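4.2 Order Flow After a New Listing

The sample covers tokens that were listed on Rundo, a mid-sized trading venue, and were already trading on at least one other exchange on the day of listing. After removing pairs with gaps in their price records, 241 listing events remain. For each event we collected hourly prices and volumes for 70 hours before the listing notice and for the same length of time after trading opened.

Volume on the older venues did not fall when Rundo opened a pair. In 56 of the events it rose during the first day and stayed above its earlier level until the end of the window. This result differs from the account given by Yeh, in which a new venue mostly draws orders away from the existing ones. The difference may come from the choice of tokens, as the earlier work looked only at pairs quoted in dollars, while our sample also includes pairs quoted in Bitcoin.

Price gaps between venues were widest in the first hour and then closed quickly. Tokens with a working deposit channel on both sides closed faster than those where deposits opened later. We treat the deposit delay as given, although an exchange may well choose it with market conditions in mind - a point raised by Lai-ching Chou in comments on an earlier draft.

The Rostari index was used to remove market-wide moves from the price series. Using a simple average of the ten largest coins in its place leaves the sign of every estimate unchanged, but the standard errors become larger for the October listings.
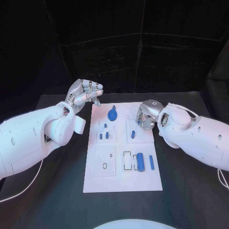
Page last changed: 23 December 2024

Figure 3. White robot arms over a board of blue and white assembly parts.

Two limits should be noted. First, reported volume on smaller venues may include wash trades, and our filter removes only the most obvious cases. Second, the listing notices were dated by hand by Feng-yi Yu from archived pages, and the hour of posting is not always known. Where it was missing, the event was assigned to the start of the day. Section 4.3 repeats the main test without these events.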